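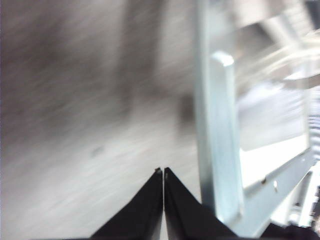
Chapter 4
Buying the Kit: Budgets, Quotes and the Bits Left Off

Read this chapter before you ring a supplier. Most overspends start with the first quote. One price, one arm, a nice brochure – and no mention of fingers, cables, a table or someone's time.

Start with the job. What has to be picked up, turned, opened or pushed? How often? Write it on one side of paper. Only then look at prices.

Our running case is Keskin, a small test house for kitchen goods. They want two arms on one bench, working doors and knobs. Two suppliers bid, Tralteck and Hitden. Both quotes look fine at first glance. They aren't for the same thing.

Tralteck: grippers in, wrist cameras extra. Hitden: cameras in, spare fingers £461 a set. Neither has priced the mat, the bench or the test items. Small sums, easily forgotten, and they come out of the same pot.

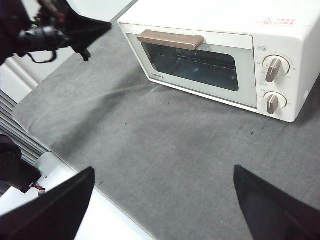
Test items need their own line. A toaster oven gets its door pulled and its knobs turned many times over, so allow for spares from day one. Keskin put down £638 for the year. Probably too low, see Table 4.2.

Then wear. Finger pads, cables, fixings. Keskin's plan assumes a check every 1000 cycles and a fresh set of pads held in stock. Check who does the work and wether their hours are in the budget. Often not.

Delivery next. Hitden say 17 weeks. An order placed in May won't be here untill September, and the bench has to be ready first.

By the end of the chapter you should be able to:
– put two unlike quotes on the same footing
– split one-off costs from running costs
– set a sum aside for spares and say why

4.1 What the quote leaves out

Take the Tralteck quote first. Page one gives a single total, with delivery but no fitting.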